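# Wanted: patient hands for teaching robots to sew
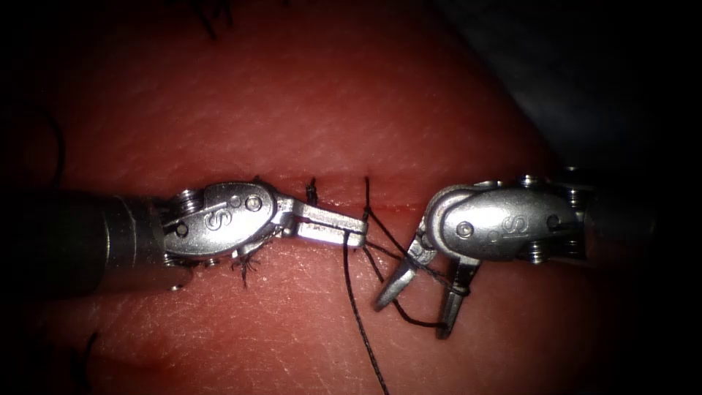
Do I need to be a surgeon? Anybody over 18 with a steady pair of hands and a bit of patience can apply, and we teach you the rest in your first two sessions.

Hello! I'm Shanti Maurya and I run the demonstration sessions at Holulix, up on the second floor of the old Brasberg building (the door sticks, give it a shove). We're building a learning system that picks up suturing by studying people doing it, and for that we need an awful lot of people doing it. Loads of stitches, loads of knots, good ones and dodgy ones alike. So I'm after a new batch of operators for September.

You'd sit at a console with a handle in each hand and drive the two arms yourself. Left hand moves the left gripper, right hand moves the right one, and there are pedals for the cameras and for pausing. The job is mostly closing a cut in a tissue pad with black thread: needle through, pull, wind the thread around the open jaws, grab the tail, tighten, trim, move along the line. The winding is the bit everyone swears at to begin with. I certainly did. By the end of my first week I was doing it in my sleep, which my partner can confirm.

Every attempt gets recorded, both the video and the movements of the arms, and afterwards you tag it yourself with a little form. Did the knot hold, did you drop the thread, did you have to start again, that sort of thing. Please don't be shy about ticking the failure boxes! A slipped knot with a decent recovery after it is worth a great deal to us, and the batch we collected in spring was far too tidy. Everybody had been trying to impress me.

## What we've got and what we're missing

We have 975 usable demonstrations so far and I'd like another 300 before the next training run. The biggest gap is knots tied close to an earlier stitch, where the old tails get in the way and you have to work around them. Left-handers, we're short of you as well, so do shout.

## The practical bits

- 19 places, all paid by the hour, training included
- Sessions are three hours with a proper break in the middle, and you can do up to three a week
- Mornings start at 9.30, afternoons at 1.30, and there's a Thursday evening slot for people with day jobs
- You'll need to see fine detail on a screen (glasses and lenses are no bother)
- Knitters, fly tiers, model makers, dental nurses and people who mend watches have all done well here. So have two people with no hobbies of that kind whatsoever
- Your name stays off the recordings. We keep hand movements and video of the pad under an operator number, and you'll get the full consent sheet before you agree to anything

The building has a lift, and the chair and handles adjust a long way in every direction. If sitting for an hour and a half at a stretch is a problem, tell me and we'll cut the blocks shorter.

## How to apply

Send a few lines to Joelle Chamoun at the Holulix front desk, saying which slots you could manage and anything fiddly you've done with your hands. No CV please, she only forwards them to me and I never open them. Joelle will answer within 48 hours and book you in for a try-out, half an hour on the practice console, also paid. You'll tie a few knots, most of them will be terrible, and we'll have a chat about whether you'd enjoy doing it for weeks on end.

If you did the Sengar sessions with us last year you can skip the try-out, just tell Joelle your old operator number.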